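4.3 Narrow-room rollouts

We split the evaluation by room width after the first pass. Averages over the full set hid most of what goes wrong. Kitchens and living rooms leave the base plenty of space to line up before the arms move, bathrooms do not. So this section covers bathrooms only.

Setup. All rollouts run in the Bralora simulator, same build as Section 3. Two-arm mobile robot, one gripper per arm, head camera view as policy input. The training set is 3000 demonstrations recorded by teleoperation, of which 227 take place in bathrooms. No extra bathroom data was added for the experiments here. Step limit is 360 policy steps per episode, counted from the first base motion. Wall contact with the base ends the episode. Wall contact with an arm does not, but it is logged.

Task. Small objects sit on or near a raised surface and the robot has to drive up, pick the named one and carry it to the goal. In bathrooms the raised surface is most often the toilet tank or the sink. We use the two names "reach side" and "idle side" for the arms: the reach side is the one the task planner assigns to the pick, the idle side is the other one. The assignment is made once, at the start, and is not revised.

Baselines. Jemico plans the base first and the arm second, with no shared state between the two stages. Akex is a single policy that outputs base and arm commands together. Ours (Heydari) also outputs both together but conditions the arm on a short window of predicted base poses, see Section 3.2. All 3 methods get the same demonstrations and the same camera input.

Results. The gap between the methods is small in wide rooms and gets larger as the room narrows. Jemico suffers most. Its base planner picks a stopping pose that is fine for the base and leaves the arm folded against a wall, and there is no way back from that since the first stage is already closed. Akex does better, its failures are mostly late ones: the gripper gets to the right height, then the base keeps creeping and the fingers end up past the object. With the pose window this creep is largely gone. What remains for our method is confusion between neighboring objects, and the idle arm.

The idle arm needs a note. We did not penalize its motion in training, so the policy is free to put it anywhere. In wide rooms that is harmless. In corridors it tends to stay up and forward, the same posture the operators used when driving, and this takes up width the robot needs for turning. We tried freezing the idle arm in a tucked pose. Wall contacts went down but so did picks, probably because the tucked pose is rare in the demonstrations and the policy reads it as a differnt phase of the task. Left as is for the numbers reported here.

Object spacing matters too. When 2 objects stand close together by the tank, the approach looks the same for both until the last part of the reach — the policy commits late and sometimes to the wrong one. Figure 6 shows this kind of geometry: toilet side-on to the robot, tank against the right wall, reach-side gripper level with the tank top and next to a teal object and a brown one, idle gripper empty on the left.

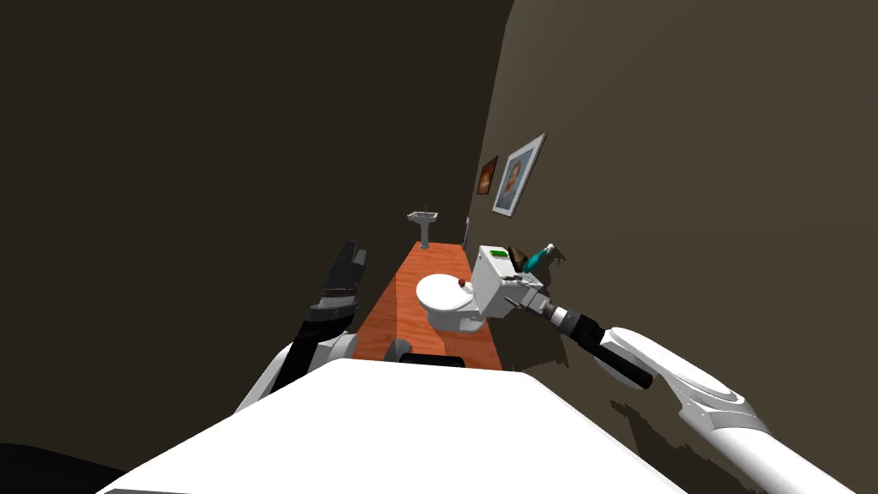 Page last modified: October 3, 2025

Figure 6. Simulated bathroom, robot's own view. The right arm is the reach side. The sink at the far end is not part of the task.

Lighting. The bathroom renders are dim, and arm shadows fall on the walls. We checked wether this alone explains the drop by rerunning the same start states with brighter lights. Small gain for Akex, no clear change for ours. Wall color was not varied.

Limits. One robot model, one simulator, no real hardware. Doors are always open. The toilet lid is treated as fixed geometry, so nothing here says anything about articulated parts. Object poses come from the scene generator and are not checked by hand, a few may be hard to reach for any method. These were kept in, for all methods alike. Per-room tables are in the appendix, together with the start states.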